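Search this guide Enter keywords Go

Hirkow Two-Arm Build Guide
Section 9: Checking the head camera and arms in simulation

Complete this section before connecting the arm power supply. The checks use the Uvcombe house model and need no hardware other than the workshop computer.

9.1 Before you start

The robot description file must match the robot on your bench. If you changed the link lengths in Section 6, export the file again. Old files load without a warning and give wrong joint limits.

CAUTION: Set the output switch in the control program to SIM. With the switch at LIVE, every command in this section is also sent to the motor drivers.

9.2 Loading the model

1. Start the control program and wait for the joint list to fill.
2. Open the Uvcombe house model. The first load can take several minutes on a computer without a separate graphics card.
3. Place the robot on the tiled floor, clear of walls and doors.
4. Set the physics rate to 300 steps per second. Lower rates make the fingers shake when they close.
5. Select the head camera as the active view.
6. Send the command READY. Both arms move to the ready pose with the grippers open.

9.3 Checking the view

In the ready pose the head camera should show the white torso shell at the bottom of the view and one gripper on each side of center, at nearly the same height. The fingers should point up. 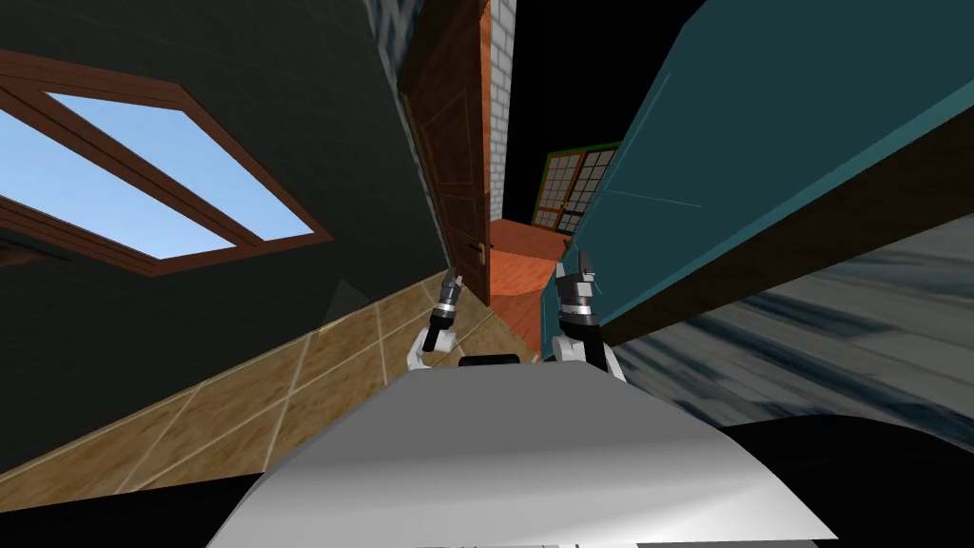 Figure 9-2. Head camera view, ready pose, grippers open. Camera roll not yet corrected.

The tilt of the walls and floor in Figure 9-2 is a camera roll error. Correct it as follows:

1. Open the camera mount settings.
2. Change the roll value in small steps until the door edges stand vertical.
3. Save the mount file and reload the robot. The value is not applied to the saved view until the reload.
4. Send READY again and compare the height of the two grippers.

NOTE: Black areas beyond the walls are parts of the model with no geometry. They do not affect the arm checks.

NOTE: If one gripper is missing from the view, check the shoulder offset for that arm. A sign error in the offset is the usual cause.

9.4 Checking the grippers

1. Close the left gripper. The finger position should reach 47 on the joint display.
2. Open it and repeat for the right gripper.
3. Run the cycle test on both grippers. The default is 3,000 cycles and can be left running unattended in SIM.
4. Read the log. Any line marked LIMIT means the description file and the driver settings disagree. Return to 9.1.

Do not go on to Section 10 with LIMIT lines in the log.

Reader comments

Wyn Yorath: The roll value went back to zero each time I reloaded. The mount file was read-only after copying it from the shared drive. Might be worth a note in 9.3.

Huw Prothero: Same problem on the Mostyn bench. Changing the file permissions fixed it.

Wyn Yorath: Cycle test finished with no LIMIT lines. Moving on to Section 10.

Hirkow build guide, Olitham Shared Workshop | Contact | Back to top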